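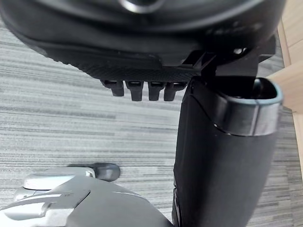 Underside of an office chair: seat shell, mechanism bracket and center post.

Stalum Facilities Office
The annual review of task seating begins in October. It covers 600 chairs in the Cirillo building, on all floors open to staff. (1/5)

Each chair will be checked from below as well as from above. Inspectors will look at the seat shell, the bracket, the screws that can be seen and the point where the post meets the mechanism. (2/5)

Staff are asked to leave chairs at their own desks overnight. Please remove cushions, bags and clothing by 6 p.m. Do not turn chairs over or tighten any parts yourselves. (3/5)

Last year's review led to the repair of 108 chairs and the replacement of 21. Chairs taken out of use will carry a red tag and must not be returned to a desk. (4/5)

Report a seat that sinks, tilts or rocks to Thomas Parisi, Furniture and Equipment, second floor. Include the room number and the number on the chair's label. Loan chairs are available at the Ninditden entrance from 8 a.m. (5/5)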